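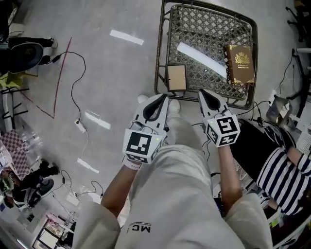
Virgil Surdu wrote to ask whether he could bring his washing in on the way to work and have it back by the time the shops shut, and as we get some version of that question nearly every morning, it seemed a good one to begin with. Yes, Virgil, you can, so long as it reaches us before 9 in the morning and there are no duvets in it. Duvets need the big machine and a long, slow dry, and we would sooner keep one overnight than hand it back to you with a damp middle.

Lavimgate Laundry: your questions answered

How does a service wash work?
You leave your washing at the counter, we give you a ticket, and we wash, dry and fold it for you. Everybody's washing is done separately, from start to finish. If you'd like your whites kept apart from your colours, please tell us when you drop off, as that makes two loads and we'd want you to know the price before we start.

Do I have to sort everything first?
Bless you for asking, but no. It does help if you unroll the socks and go through the pockets. We check pockets too, though we have missed a biro before now, and a biro in a hot dryer is a terrible thing.

What can I bring it in?
Whatever you've got! Bags, baskets, an old pillowcase with a knot in it. Do put your name on it somewhere, please, and if it's a basket you are fond of, one with a cloth lining is kinder to knitwear, which will catch on the smallest rough end. Folded washing goes back in whatever it came in, unless it has been raining and the thing is soaked through, in which case we'll lend you a bag and trust you to bring it home to us.

What temperature do you wash at?
Our usual is 40 degrees, which suits most everyday clothes, sheets and towels. We'll go hotter for tea towels and cooler for anything you're nervous about. Just say so at the counter and it gets written on your ticket.

I have sensitive skin. Which powder do you use?
Flomel, the unscented one, for everybody, and no softener at all unless you ask for it. You are very welcome to bring your own powder or liquid in a small jar. Several of our regulars do, and one has been bringing the same marmalade jar for years.

Will you wash wool?
We will, on the gentle cycle, and we dry it flat on the racks upstairs. It takes longer, so please allow an extra day, or two in winter when the racks fill up. Anything hand-knitted by a relative, do mention it. We wash those by hand in the sink and there's a small charge, but I think you'll agree it is worth it. What we can't do is rescue a jumper that has already shrunk, although we have been asked very nicely.

What about stains?
Tell us what it was and how long it's been there, even if it's embarrassing. Gravy, grass and candle wax all want treating differently. Please don't scrub at it with hot water before you come, particularly if it's blood or egg, as heat sets both of them. A rinse under the cold tap is plenty.

Can I use the machines myself?
Of course. There are 12 washers on the ground floor, with the dryers along the back wall. Last wash is at seven in the evening. The change machine takes notes but is choosy about crumpled ones, so try smoothing it out on the bench first, and if it still won't have it, ring the bell.

Do you collect and deliver?
Within 3 miles of the shop, yes, and that takes in the whole of Prasside as far as the old station. Anel Potgieter drives the van and she'll text before she sets off. If you're going to be out, let us know which neighbour to try. We don't leave washing on doorsteps any more, after the business with the fox.

How long will you keep things I haven't picked up?
Until the end of the following month, so something left in October is safe until the last day of November. We do ring first, and we ring again. After that it goes to the charity shop next door but one.

I've got somebody else's sock. What should I do?
Pop it in the tin by the door, please, and have a look for yours while you're there.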